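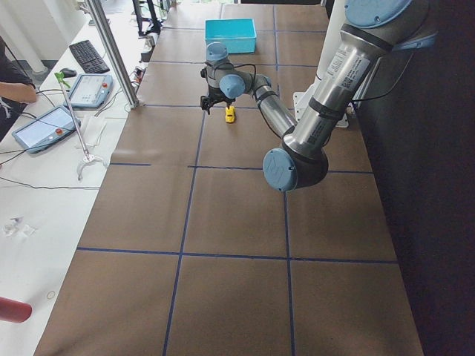
Akdale Kraft Paper Roll as a Bench Cover

Home Reviews Guides Workshop Storage Contact

Filed under: Bench & Table Coverings / Paper

Reviewed by Haruto Kawaguchi

I have had Akdale brown kraft paper on the long bench since July, marked out with dark blue tape from Mirkberg. The paper is sold for packing and wrapping. Akdale does mention table covering on the label, in small type under the part number (1113), and that is what I bought it for.

Before this we used a vinyl sheet. It was fine until it picked up a cut, and then every cut collected grit and the sheet curled on both sides of it. Setsuko Okabe, who shares the room with me, wanted something we could throw out when it got bad. I wanted something I could write and tape on. Paper does both.

What you get

One roll, 346 feet long, on a plain cardboard core. No cutter and no stand. The roll is heavy enough that you will want to put it on a shelf at waist height and not on the floor. The outer few turns of mine were dented on one side from shipping, and I used that part for packing.

The paper is an even brown with no printing on either face. One side is a little smoother than the other. I lay it smooth side up. It was wide enough to cover our bench in a single strip. Measure yours first, as two strips with a seam down the middle would annoy me.

Putting it down

Clear the bench and wipe it. Any crumb left underneath will show as a bump, and a pencil will go through it. Unroll from the far end toward you, cut with a foot or so to spare, and leave it overnight with something flat on the corners. I skipped the overnight step the first time and had to retape one end the next morning.

Our bench stands right up against a white desk that holds the keyboard and mouse, so the left edge of the paper meets the desk edge. I trimmed it to that line with a utility knife and a steel rule. It took two passes. A single hard pass tore the paper near the end.

Creases are the main complaint. You can see them in my sheet, and no amount of smoothing by hand has taken them out. Takumi Kamata suggested a warm iron on the underside, and I tried it on an offcut. It helped with the soft wrinkles and did nothing for a hard fold. I have not bothered to do the whole bench. If you need a really flat surface, buy hardboard.

Marking it out

The tape grid is the part I would recommend to anyone with a long bench. One line goes down the middle lengthwise, and shorter lines cross it to make the rows. The cells are roughly rectangular. I did not try to make them perfect.

Run the long line first. Stick down one end, pull the tape out to the full length, sight along it, and lower it all at once. If you press as you go it will wander. The cross lines are easy after that, using a framing square against the long one.

The dark blue shows up well on brown. I had tried a tan tape, which disappeared from any distance, and a white one that looked dirty very soon. Mirkberg's blue comes in several widths and I used a narrow one. It holds to kraft paper well and has not lifted along the lines. It does not come off cleanly, though. Peeling it takes the top layer of the paper with it and leaves a fuzzy stripe. Plan your layout before you press it down, or expect to replace the sheet when you change your mind. I moved one cross line early on and had to cut a fresh length.

In use

Small things are easy to see on it. A yellow toy car stands out on the brown paper from across the room, and so does a cyan bin. Dark screws and black rubber parts show up better than they did on our old vinyl, which was green. Clear plastic pieces are still easy to lose.

Having cells means that you can tell another person where to put something and they will put it there. I started writing cell names on the paper in pencil and then stopped, as we both knew them by then.

The surface has very little shine. Our ceiling light used to bounce off the vinyl and into my eyes when I sat down, and the paper has put an end to that. Light scuffing shows as pale smudges. They do not brush off, and they do not get in the way.

Liquids are a problem. A few drops of water leave a ring and a raised patch when they dry. Coffee goes straight through. Oil spreads farther than you would think and stays. I keep drinks on the desk now and do any oiling on a tray. If your bench sees glue, paint or solvent every day, put a second layer under the first or choose another covering altogether.

It tears where something heavy is dragged. Lifting avoids this. I have patched one tear from below with a strip of the same tape, sticky side up, and the patch has held.

Compared with the others

I tried an Erdős craft roll before this one. It is thinner, and it wrinkled within the first hour if you leaned on it. The Erdős paper is a shade lighter and takes pencil better, so for children's drawing I would pick it over the Akdale. For a bench it is too light.

Reiko and Minoru Oshima use a Clerkico desk mat in their shop, cut down to fit. It is flat and quiet and it wipes clean. It also costs several times as much as a roll of paper, and tape will not stay on it for more than a few days. For a small desk I would go with the mat. For a table as long as ours I would not.

Good points

Covers a long bench in one piece
Matte, easy to see things on
Takes tape, pencil and marker
One roll gives many changes of cover

Bad points

Wrinkles, and the wrinkles stay
No protection against liquids
Tape cannot be moved without damage
No cutter in the box

Would I buy it again

Yes. I have replaced the sheet 2 times, once for the tape line and once for the coffee, and there is a great deal left on the roll. Changing it is a short job, and the taping takes longer than the paper does. The next thing on my list is a wall-mounted cutter, model 2078 from the same Akdale range, which I will review separately once it has been up for a while.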